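Minutes, Friday group, 05/12/2025, upstairs at Gronov

Present: Teodora Lazarević (chair), Mieczysław Baran, Nikola Dimitrov, Vlasta Nikolovski (minutes)
Apologies: Nikola Matić

1. Last minutes
Agreed, with one change - the shelf is going on the left wall.

2. Swap table
What a turnout! We had up to 300 pieces handed in, and Mieczysław was delighted with the brooches. Leftovers go to Adel in the new year. Takings were £800, banked by Teodora.

3. Small boxes
Nikola D. wants every member to try sorting hair things and jewellery into one shallow box at home. Lovely idea, and all in favour. Bracelets and hair clips can share if there's room. Vlasta has 20 spare labels - please ask.

4. Tresex order
Card trays still not here. Mieczysław to ring again.

5. Bedroom sorting
We all enjoyed seeing the red box out on the daisy sheet, and the translucent yellow piece with the wavy edges got plenty of admirers. Teodora would like a whole evening on hair ornaments, maybe in July.

Box on the bed, two views:

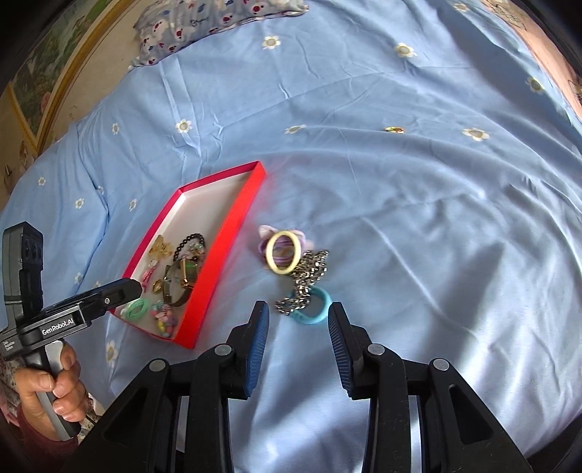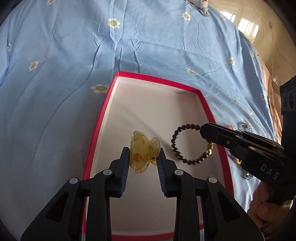 Mladenović Tidy Homes Club - Trinkets and Jewellery Section

6. Any other business
Vlasta to bring the big teapot next time. Keys back to Teodora, please.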